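## 4. What the Single Is For

The bands in our sample release a single before the album because bands release a single before the album. Asked to explain the habit, most of the people we spoke to looked at us as though we had asked why the drummer sits at the back. Kiprono Kirui, who has managed roots and country acts out of Ikstead for longer than streaming has existed, offered the fullest account: "You put out the one with the chorus, then you worry." We have adopted this as our working model.

Section 3 treated the lead single as an advertisement. In this section we ask whether listeners treat it that way. We followed 9 albums by small-label country and folk-rock acts, each preceded by up to four singles, and asked 800 listeners recruited through the Dadosico mailing list to keep a diary of what they played and whether they finished it. Diaries are a poor instrument. People forget to fill them in, then fill in a whole month at once with the same pen and the same suspicious enthusiasm. We kept them anyway, since the play counts supplied by the labels had troubles of their own, chiefly that the labels had supplied them.

The first result is dull and we report it with some relief. Listeners who liked the lead single were more likely to try the album. They were not much more likely to reach the end of it. The usual stopping point was the first slow song after the single, wherever the band had hidden it. On the Herier record the slow song comes second, and the diaries go quiet early. 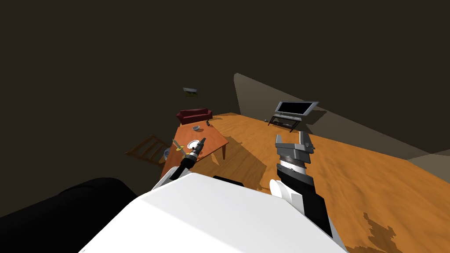
**Figure 4.** Simulated living room with a wooden floor, seen from above at a steep tilt.

Does a second single bring back the listeners who ignored the first? Mostly it reaches the people who already liked the first one, and they play it a little less.

This finding was unpopular with the labels, who budget for the second single as a rescue. One press officer told us the second single was "for the believers," a phrase that sounded better in the meeting than it does in a spreadsheet. Kashyap's earlier work on regional radio found much the same pattern with station playlists — the second song went to the hosts who had already played the first, and the rest stayed loyal to whatever they were playing before.

The title track is a special case. Two of the albums shared a name with their lead single, and in both the diaries mention the song more often than the plays can support. We suspect that some listeners wrote down the name of the album and meant the song, or wrote down the song and meant the album, or had heard neither and were being polite. Shalini Kashyap coded these entries by hand and would like it noted that she will not be doing so again.

One album breaks the pattern. Nishad released nothing in advance, played a run of small shows in April, and put the whole record out at once. Its diary keepers finished it more often than those of any other act. It also had the fewest diary keepers, and several of them appear to be related to the bass player. We return to the problem of small fan bases in Section 5, where it gets no smaller.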